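**Basket for the toys: line it or leave it?**

**gritholm_attic**, May 2020
We've got a woven wicker basket for the small toys and I'm in two minds about a liner. The Nandora cotton ones are 11 pounds. Mostly it's small bits and a plush sheep, which I worry will snag on the weave.

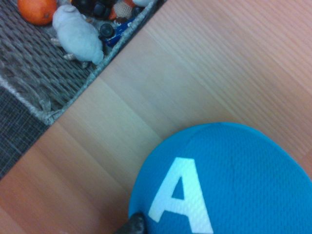

**camargo3**
Leave it bare. We had a liner for three months and all it did was collect crumbs. Shake the basket out over the bin and you're done.

**prosano_pete**
Disagree. Fleecy toys catch on wicker and you end up with bald patches. I'd line it, and put felt underneath if it lives on wood.

**camargo3**
Ours has had soft toys in it for nine years. No bald patches.

**gritholm_attic**
I'll try an old pillowcase first. Felt is a good idea.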